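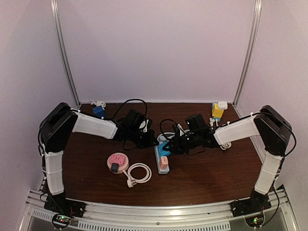 Pre-purchase inspection checklist: second two-arm cell
Site: Trotudden workshop
Inspected: 27 October 2019
Purpose: walk over the cell we have before spending money on another one

Mark each line OK, FIX or BUY. Comments are encouraged. Comments about the coffee machine go on the other form, where they have lived happily for years.

1. Frame and enclosure

1.1 Arm bases fastened to the front rail, bolts tight. OK.
Comment: Torque wrench borrowed from the Messina line again. BUY one. It costs less than the walking.

1.2 Side and back panels secure. OK.
Comment: Galten quotes panels as an "accessory" on the new cell. So are the feet. Ask for a price that includes everything needed for it to stand up and have walls.

1.3 Tabletop flat and fixed. OK.
Comment: The wood top has done well. The Dreda quote offers a composite top at a price that suggests it was carved by monks. Stay with wood.

1.4 Vent grille under the rail clear of dust and dropped screws. FIX.
Comment: Three screws recovered. None of them seem to belong to anything, which will worry us later.

2. Cables on the arms

2.1 Cables run free through full travel, both arms. FIX.
Comment: The loops at the wrists are generous. Generous is fine until one hooks a plug. Budget for proper cable guides on both cells, 18 clips per arm.

2.2 Loose wires at the bases tied back from the walkway side. FIX.
Comment: Same comment as March. I have copied and pasted it to save time.

2.3 Sleeves on the arms clean and untorn. OK.
Comment: Order one spare set with the new arms. Galten charges separate shipping for anything ordered later, and the shipping is where they make their living.

2.4 Control boards at the bases covered. BUY.
Comment: Two covers now, two more for the new cell. Open boards at the edge of a table are an invitation to whoever is carrying the tea.

3. Power and test items

3.1 Test strips and adapters kept off the mains during plug trials. OK.
Comment: Put this on the wall in large letters before the second cell arrives. There will be new people, and new people love to be helpful and plug things in.

3.2 Test strip stays put when a plug is pushed in. FIX.
Comment: No fixture in the budget. There is now. Until it comes, check the strip's position before each run and do not hold it by hand while the arms are live.

3.3 Test plugs and sockets checked for bent prongs and cracked shells. OK.
Comment: These are consumables, whatever the asset register thinks. I have put down 51 plugs and adapters for the year, in mixed colors and shapes. Buying all white is cheaper and makes for a very dull test.

3.4 Loose leads coiled and out of the working area before start. FIX.
Comment: We coil them. "Out of the working area" is the part still under development.

3.5 Gripper fingers checked for chips and wear at the tips, and for a clear approach to the outlets. OK.
Comment: Pointed tips get in close beside an outlet and take the knocks for it. Dreda sells fingers in pairs, Galten by the gripper. Compare the prices on the same sheet this time.
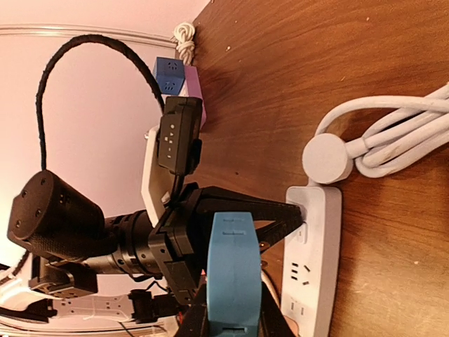

3.6 Wrist module and bracket secure, no play. OK.
Comment: The bracket is plastic. Print spares in-house and strike the line from the Galten quote, where it has a part number and an opinion of itself.

4. Room and stop buttons

4.1 Stop button reachable from both sides of the cell. FIX.
Comment: Reachable from one side by anyone and from the other by a gymnast. BUY a second button for this cell, and write two into the order for the next.

4.2 Floor space marked for the second cell. OK.
Comment: Tape is down. Someone has already parked a pallet on it.

4.3 Spare capacity on the wall circuit. Not checked.
Comment: Needs an electrician. Add the visit to the budget before we sign anything. Delivery is quoted at 22 weeks, so there is time, and we will use all of it.

Order on hold until 2.2, 3.2 and 4.1 are closed. Send corrections by return, in writing, on this sheet.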